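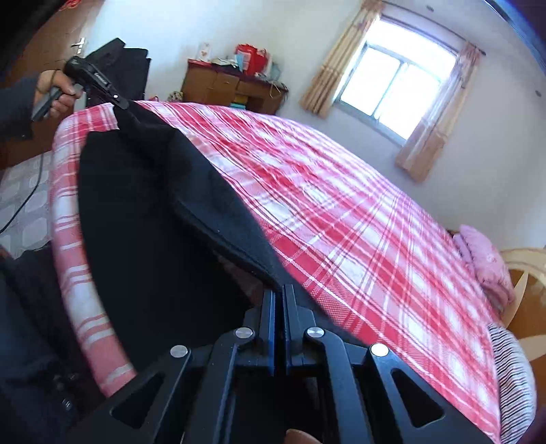
Figure 3. Long black garment along one side of the bed, on the plaid sheet.

4.2 Folding on the bed

In 23 of the 104 households the bed was the main folding surface, and in most of these the respondent owned a table large enough for the job. Long garments went to the bed more often than any other item. Respondents said that a dark piece on a patterned sheet was easy to line up, as the bands gave them an edge to follow. Two complained that lint showed up as soon as the cloth was spread.
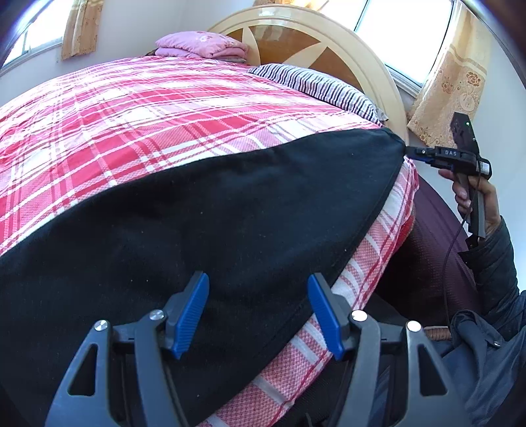
Photo: Thenmozhi Bangera / Formont household study

Bedding kept at the head of the bed limits the space for folding. A folded quilt and a long pillow, as in the bedroom above, leave the near half clear, and a large piece can still be laid nearly flat there. Respondents with smaller beds moved the quilt to a chair first. Warrier and Heywood report the same habit in their May survey, although they did not record bed size. Shirts and towels are treated in Section 4.3.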